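Notebook, bench 2
07/06/2023

Carried over from yesterday: the paddle brush test for Wanham. They want to know which of their bathroom things can sit out together on a shelf in the guest rooms and still be cleaned in one pass. The list is brush, cup, soap dish, small tray. Only the brush and the cup have come in so far. Maarten Wuyts is chasing the dish and the tray from De Graaf.

Started with the brush because it is the worst of the lot to clean. Dense bristles, cushioned pad, wood handle. Combed it out dry with the wide comb first, then the narrow one, working from the handle end of the head toward the far end. Going the other way pushes lint down against the pad and then it has to be picked out with tweezers. Did this wrong the first time and lost a good part of the morning to it.

Wash: lukewarm water, a drop of the Sunevia soap, soft toothbrush. Bristles down the whole time so water does not run into the air hole in the pad. Rinsed with a damp cloth only. Dried bristles down on a towel overnight on the last round, and the pad was still a little soft at the edge next morning. Want two nights for the next one before I write anything to Wanham about turnaround.

Weighed it on the small scale before washing and again after drying. 121 g before. After one night it was still heavier than that, which fits with the soft edge. Will weigh again after the second night and put both numbers in the sheet. Job number is 1738, please use it on everything, there are already two loose pages on the bench with no number.

Handle: no dulling that I can find where the soap touched it. Rubbed one side with a drop of the Skurnton oil and left the other side alone for comparison. Oiled side feels smoother but picks up dust. I would leave the oil out of the instructions for now.

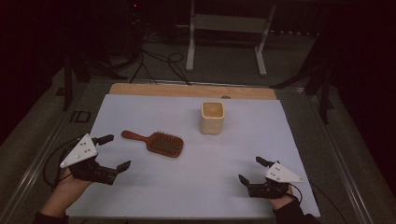

Can the brush be stored in the cup?
Only handle down, and only if the cup is heavy enough. The paddle head is wide and most of the weight ends up high, so a light cup tips when it gets bumped. Lying flat beside the cup is the safer way to store it.

Cup notes. Cream, square with rounded corners, matte surface. The matte surface marks more easily than a shiny one would. Soap left to dry on it made a white bloom that took vinegar and a second wipe to get off. The inside corners are easy enough with a bottle brush, harder with a cloth. The outside is slightly uneven, so a flat cloth skips over the low spots. A folded microfiber did better. The cup has its own job number, 626. I know that is confusing, it was booked in before the brush.

Tried a few layouts on the white board. With the brush lying across the front and the cup toward the back, the cup is easy to pick up without touching the bristles. With the cup in front you reach over it for the brush and catch the rim with your sleeve. Munther Qaisi tried both and liked the first one too, although he would turn the handle toward whoever is using it. Worth asking Wanham if the shelf is on the left or the right of the basin, as the drawing they sent in January shows neither.

One wipe-down test done with the first layout. Lift brush, wipe, put brush back, lift cup, wipe, put cup back. Fine on a bare board. It will be slower once the dish and tray are in, and I would like to try it with everything on the tray so the whole lot lifts at once.

To do:
Second night of drying for the brush, then weigh.
Ring De Graaf if Maarten has heard nothing by lunch.
Vinegar again on the cup, weaker this time, 5 percent cut by half with water.
Ask Wanham how often the brushes get washed now, and who does it.
New towel for the drying rack, the gray one sheds and I keep finding it in the bristles.

Munther has the narrow comb. The wide one is back in the top drawer.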